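Pince à main avec caméra : garder les doigts Jaralero ou passer aux Tinside ?

Posée dans : Préhenseurs et capteurs
3 réponses

Bonjour à tous,
Je compare deux jeux de doigts pour une pince à main avec caméra au poignet. Le premier vient de chez Jaralero, surface lisse. Le second est le modèle Tinside, avec une surface en grille fine. Le contrôleur est un Diltavport, réglé à 22 N de serrage. Sur les boîtes rigides je ne vois pas de différence. Sur les objets ronds, les doigts lisses laissent tourner l'objet au moment de lever. Est-ce que je dois augmenter la force ou changer de doigts ? Je précise que mon budget est petit, environ 800 euros pour tout le poste.
Merci d'avance pour vos conseils.

Réponse 1 (5 votes)
Augmente la force, 22 N c'est peu.

Réponse 2 (acceptée)
Bonjour,
Je ne suis pas d'accord avec la réponse précédente. Si vous serrez plus, un flacon rond va s'échapper vers l'avant dès que les deux doigts ne sont pas bien parallèles. Vérifiez d'abord le jeu dans les pivots, ensuite seulement la surface. J'ai utilisé les deux marques pendant 4 mois et j'ai gardé la grille.
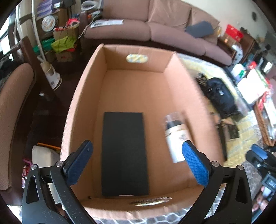
Pour juger des doigts, je travaille toujours avec le même type d'essai : prendre dans un carton ouvert, lever, reposer dehors. Il faut y mettre au moins une forme plate et une forme cylindrique, comme la boîte noire et le flacon blanc au fond du mien. La boîte plate vous renseigne sur l'ouverture, le flacon sur le frottement. Faites la série complète avec un jeu de doigts avant de monter l'autre, sinon on mélange les résultats.

Réponse 3
Est-ce que quelqu'un a essayé les doigts Najjar ? Ils sont moins chers, mais je ne trouve pas la dureté du matériau dans la notice.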